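Visiting a robot open day with a school group, what should we ask to see?
Posted in Events and Visits

Dede Sarpong
Hello to all. I will take pupils of nine and ten years to the open day at Kokinwood in January. They show a robot with two arms that works with toy food on a table. We have only one slot, and the organizer asks me to write before what we want to see. I was there alone last year and I stayed for nearly 8 minutes at the robot table, then I had to leave.
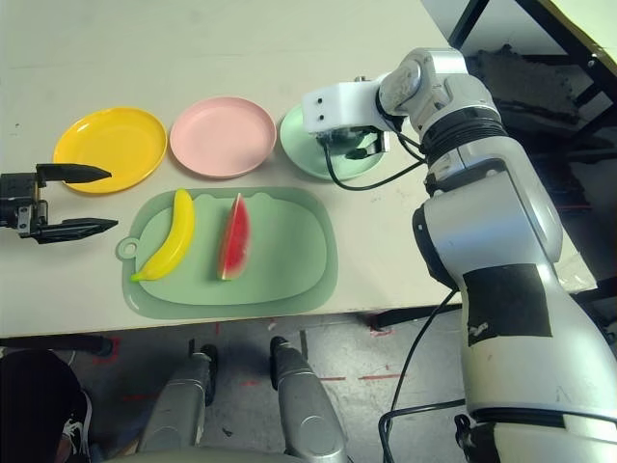 My pupils are not very patient, so I would like to ask for something short that they can follow from beginning to end. Is it better to ask for one task or for several? And can the children stand close? Thank you in advance.

Covadonga Bravo
I have brought groups there 3 times, so I try to answer in order. Ask for one task and ask that they repeat it. The first time the children look only at the arms, and the second time they start to look at what the arms do. About standing close: no, the staff keep the visitors back, and with small children you should put the shorter ones in front. Please write to them also that you wish to have a person who explains while the robot works. In my first visit there was no explanation and my group became noisy.

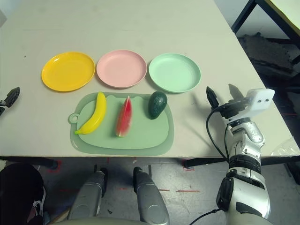
A guessing game helped me very much with the waiting. Before the robot starts, each child says which object it will take first and where it will put it. With a banana, a piece of watermelon and an avocado on the board, and a yellow, a pink and a green plate behind them, even the shy ones have an opinion. Let them write it on paper, otherwise they change their answer later.

Casimiro Alcaraz
Go early, after lunch it is full. Parking is bad.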